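Search this archive Search Advanced

4. Evaluation of the Wevance kit

4.1 What was delivered

The Wevance kit is sold by Jasine as a ready package for small laboratories and workshops that already own an arm but have no gripper with vision. It contains a two-finger gripper, a small camera for mounting at the wrist, a bracket, the cables, and a license for the Gbeho software, which runs on an ordinary desktop computer. We bought the kit at the normal price, through the normal web shop, and we did not inform the seller that a review was planned. The arm was our own and it is not part of the evaluation.

The mechanical mounting was done by one person in a single afternoon. The printed guide is short and mostly correct. One step is in the wrong order: the cable must be passed through the bracket before the bracket is fastened, while the guide asks for the opposite. We lost some time because of this, and we wrote to the seller, who answered politely and promised a corrected page. At the time of writing the page in the web version is still the old one.

4.2 Procedure

We tested the kit in our room at Illport during January. The task was to pick small household objects from a table and to put them down at a marked place. We selected 12 objects. They differ in shape and in surface, and several of them are dark or shiny, as we expected that such surfaces would be difficult for the camera. Each object was presented in different orientations, and the operator was not allowed to correct the position after the start command. In total we made 163 attempts. Ettore Bassi operated the system in all of them, so the results do not include differences between operators.

An attempt was counted as successful if the object was lifted and then released at the marked place without operator help. If the object was lifted but fell during transport, we counted a failure and noted it separately. The arm speed was kept at the value which the guide recommends for new users. We did not change the light in the room between attempts, but the window was not covered, and therefore the light in the morning and in the afternoon is not fully equal.

4.3 The view from the wrist

The seller presents the wrist camera as the main advantage of the product. The argument is reasonable. A camera fixed above the table loses the object exactly when the fingers arrive, and a camera which travels with the gripper should continue to see the contact. In our experience this is true only in part. At a distance the picture is clear and the whole object is inside it. When the gripper is very near to its work, large things come close to the lens, they lose sharpness, and the finger itself covers some of what the operator would like to see.
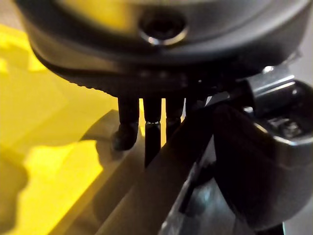 Figure 3. Wrist camera view at close range. One gripper finger crosses in front of two of a row of dark pins; the upper part of the large rounded object is out of focus.

We consider this a limit of the mounting position more than of the camera. The bracket has only 2 fixed positions, and in both the optical axis is close to the direction of the fingers. A bracket with a continuous adjustment would allow the user to look more from the side. Such a part could be made in a workshop without great difficulty, but a buyer who chooses a complete kit probably does so in order to avoid making parts.

The Gbeho software treats the close range in a simple way. It keeps the last good estimate of the object position and completes the approach without further correction. For objects that stay still this is sufficient. For light objects that move when touched, it is not, and the larger part of the failures we noted belongs to this group. The software shows no warning when it stops correcting. A small sign on the display would help the operator to decide if he should interrupt.

4.4 Results and support

Of all attempts, 11 ended with the object falling during transport. These falls happened with smooth objects held near one end, and we believe that softer finger pads would reduce them. Pads are offered by Jasine as a separate item, but we did not buy them, as we wanted to judge the kit as it is delivered.

We found no fault in the gripper itself. The fingers closed evenly until the last attempt and the screws of the bracket did not become loose. The software had to be restarted a few times after the computer went to sleep, and the saved settings were kept each time. Questions sent by email were answered in one or two working days, always by a person who knew the product.

For teaching and for simple sorting work we can recommend the kit with the reservations given in 4.3. Users who need precise placement among narrow or closely spaced parts should ask for a trial first, and they should make this trial with their own parts. The comparison with a fixed overhead camera is presented in Section 5.

Contact the archive | Copyright remains with the authors | Back to top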